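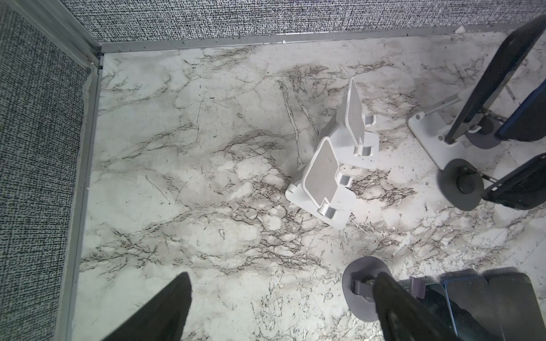

Right arm drops out mid-task, both cells, no error logged
Lindgren forum > Bimanual > Faults

skullik_dan
The job is phones onto stands, two arms. About one run in 8 the right arm stops holding position and sags for a second or so, then recovers. If it's over a stand when that happens, the stand goes over. On Sunday it came down on a phone and kept pushing until I hit the stop. The screen survived. Log is clean. Speed is at 60 percent.
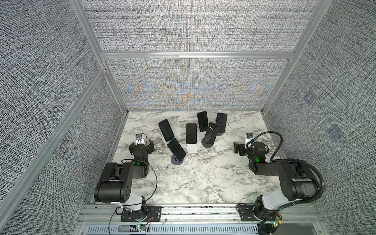 I already swapped the gripper and reseated the connector at the base. Same fault after both. The left arm has never done it.

marblehead
Cable. The right one has the thick conduit looping around the outside of the arm, and it gets pulled when the wrist turns in toward the middle. Ours had a cracked conductor that only opened up past a certain angle.

tfw_ohms
I don't buy it. A broken conductor would give you a comms fault, and he says the log is clean. Sounds like the supply dipping when both arms move together. Put a meter on it.

marblehead
It gives you a comms fault if it's the comms pair. If it's power to one joint, the older Losport firmware just retries and says nothing.

skullik_dan
Metered it with both arms moving. No dip. Tried 80 percent speed too, no difference.

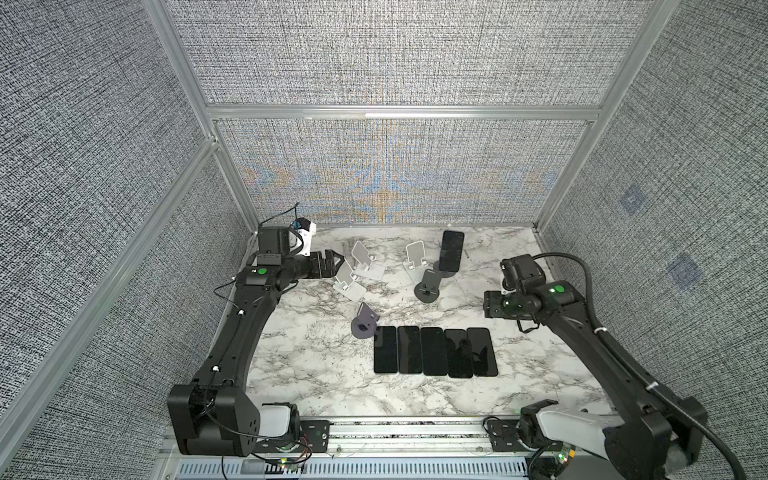 Phones and stands between the two arms.

jorura_user
Whatever the cause, please don't keep running it at full force with your hands going in to pick up stands. An arm that sags and pushes can catch a finger. Set the force limit low and stop both arms before you reach in.

tfw_ohms
Agree with that part. Still think it's power. A cheap meter won't catch a dip that short — you need a scope.

skullik_dan
Force limit is down now and I stop both arms before I reach in. Flexed the cable by hand with the arm holding still and got the sag twice, both times with the wrist turned in. New cable is ordered, nearly 6 weeks out.

marblehead
Leave more slack in the new one and don't clamp it at the wrist.

tfw_ohms
Fine, cable. I'd still scope the supply when you fit it.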